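Kitchen assistant wanted, Graner lunch club, Kultham. Two shifts a week, 27 places at table, start in February. You will heat and serve meals, wash up and keep the stock list — training is given. 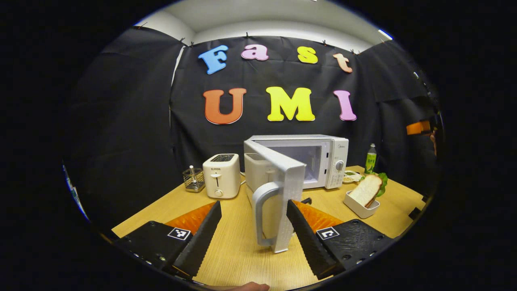 Siu-ming Chou wrote to us that the washing up is the hard part and the company makes up for it. A food hygiene certificate helps but is not required.

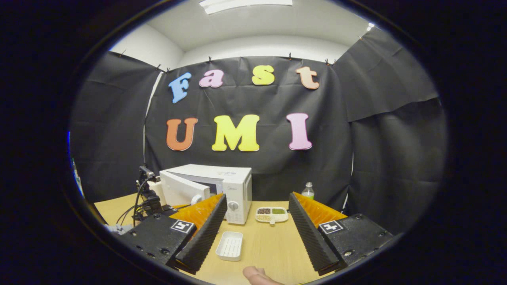

Shifts last three hours and travel within Kultham is paid. To apply, write to Oi-ling Lau at the club by 22nd June.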